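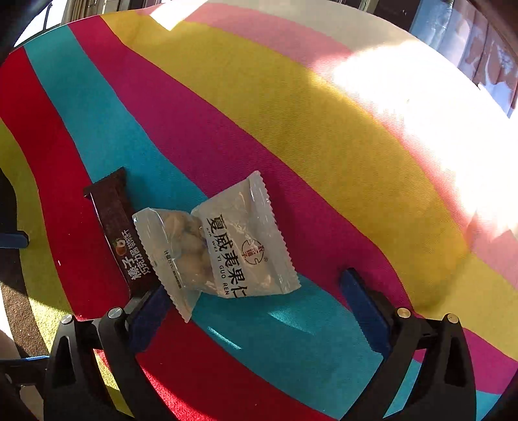 Ovetach compares two finger pad designs for hand-held grippers

November

Ovetach has finished the first round of a comparison between two pad designs for its hand-held parallel gripper, using wrapped snack foods as the test load. The work was led by Mirela Teixeira, who runs end-effector testing at the company's Clirkport workshop. A short report went to partners this month, and a second round is planned with a different controller.

The comparison covers a smooth blue pad with a rounded tip and a ridged blue pad of the same length. Both fit the same black linkage fingers and can be changed with one screwdriver. The smooth pad has been the default on Ovetach's hand-held units from the beginning. The ridged version was drawn up after users at Tawfik, a packaging contractor, reported that thin film pouches tended to rotate in the grip during transfer.

Snack packets were chosen for their range of stiffness. A chocolate bar in a crimped wrapper behaves much like a rigid stick. A nut packet in clear film has a firm middle and two flat seals that fold under light pressure, and the grip changes a great deal depending on where the fingers close. Small pouches holding one or two pieces have a lot of trapped air, and the outer film can slide over the contents.

Each pad was used for 182 picks, split between two tasks. In the first, packets are lifted from a draped, striped fabric surface. Fabric gives under the fingertips and can be pinched along with the packet, a failure the team logs separately from a drop. In the second, packets are taken from a heap inside a white-lined open box, where the walls limit the angle of approach and neighboring wrappers get caught between the fingers.

On fabric, the difference was small. The ridged pad dropped fewer packets but picked up cloth more often, and Teixeira does not consider either result strong enough to act on. In the box, the ridged pad did better on flat seals and on air-filled pouches. It gave no advantage on bars. The smooth pad was easier to slide down between a packet and the wall, and operators finished the heap sooner with it when the packets lay close to the side.

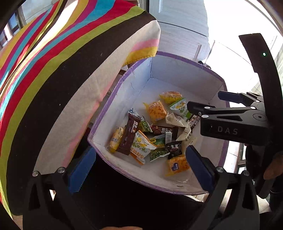 Box task with mixed snack packets. The gripper marked "DAS" reaches in from the right.

Part of the box task was repeated with two grippers working over the same heap, each held by hand. The purpose was to find out how much the second tool blocks the view of the first tool's camera. According to the report, the worst position is a low approach from the side with the jaw held nearly level. Raising the second tool to a steeper angle clears most of the view but puts the operator's wrist in an awkward position. The report recommends a shorter housing behind the jaws for any two-tool work.

Lighting caused more trouble than expected. The tests were run in daylight, and direct sun on pale surfaces washed out the camera image over large areas. Glare on clear film was a second problem, with bright lines along the folds that the tracking software, supplied by Estomier, sometimes took for packet edges. Exposure was locked for the first 32 picks and left on automatic after that. Automatic exposure kept more detail on the packets but changed level whenever the tool turned toward a window, and the tracker needed several frames to settle.

"We would run it in daylight again," Teixeira said. "The pads will be used in rooms with windows, and the tracker has to cope with that. I would fix the exposure per task and leave it alone."

Pad wear was checked at the end of the round. The ridges had begun to round off on the inner edge near the tip. The smooth pads showed no measurable change in thickness, though both had picked up a film of dust that was wiped off every 80 picks. Grip force was not recorded. The present hand-held unit has no force sensor, and closing pressure depends on the operator, a limit the report states in its opening section.

The second round will use a controller that logs finger position at a higher rate, along with a third pad that has ridges on the lower half only. Six operators will take part, up from two. Ovetach also plans to add soft pouches with liquid contents, at the request of Tawfik. Drawings for the ridged pad are available to existing partners from the Clirkport workshop.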